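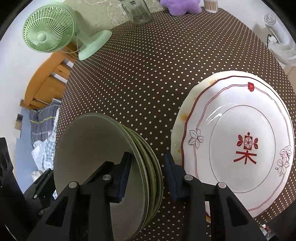
Workshop > Notebooks > Textile finishing
18 Jun 2020 — Hidayat bench notes

Starch trial, second go

Picked up where we stopped with the Zesano powder. The first mix went lumpy because I put it straight into hot water. Slaked it in 400 mL of cold this time, then topped up from the kettle and stirred until it went clear. No lumps after straining through the old stocking.

Test piece was the grey cotton offcut, 558 g dry. Soaked it, wrung it by hand, then through the mangle twice. The colour stayed put, although the rinse water from the navy offcut was cloudy again. Keep the navy separate until we know what's in that dye.

Spotted cloths are still on the list. A dark one with small pale dots will show starch flaking far sooner than the grey, so I want the mix sorted before we try any.

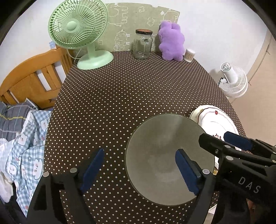 Drying

Hung the grey piece on the rack by the window, no heater. Still limp along the bottom edge after lunch, where the water had run down. Turned it end for end, which helped a bit. The Grolia rack marks anything damp — wrap the rails in calico first.

Moving air seems kinder than the heater. Last winter's heated pieces came up stiff and slightly yellow at the fold.

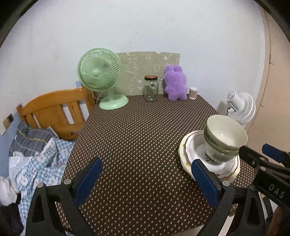
Ironing and weights

Ironed slightly damp on the linen setting, wrong side first. Some shine on the right side, so use a pressing cloth. Finished sample is number 271 in the Dindasum binder.

To do
- half-strength mix on the same cotton
- descale the iron
- order more calico, 5 metres

Notebook pages © Hidayat workshop | Back to top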